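Home | Syllabus | Week 7 | Readings | Contact
May - notes by Erasto Rashidi

Selling the Household Tool: claims, origins and evidence

Most small housewares brands sell a story first and a tool second. We looked at three this week: the Skekholm floor brush, the Mava dish cloth and the Fagundes laundry line. Each one has a founder, a grandmother and a kitchen far away. I have no quarrel with grandmothers. My quarrel is with the word "proven," which turns up on all three product pages with nothing behind it.

Take Skekholm first. The page says 186 households tested the brush and 69 percent "noticed a difference." A difference from what? We don't know what they used before, how long they used the new one, or if they got it for free. Kheri Mussa's reading (in the packet) argues that free samples push scores up. I think he's right, though his own sample is small.

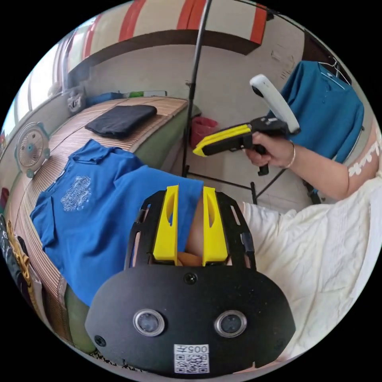 Blue T-shirt, short sleeves.

Mava claims its cloth lasts 800 washes. Do the sum before you believe it. At 2 washes a week that is more than seven years, and the company says it opened three years ago. Maybe they ran a machine test - fine, but then say so, and give the water temperature and the detergent.

Fagundes is harder to pin down, as it makes almost no claims you can check. "Gentle on clothes." "Made the old way." Which old way? The packet has a page from Pruletti, a rival, that uses nearly the same wording for a line made of a different fiber. When two sellers can trade sentences and nobody would notice, treat the sentences as decoration.

For next class
Pick one cleaning tool you own. Copy out every claim on the label. Mark each as measured, reported by users, or just said. Bring the label if you still have it. Half a page is enough, and please don't review the tool - I want to read about the label.

Back to top | Week 6 | Week 8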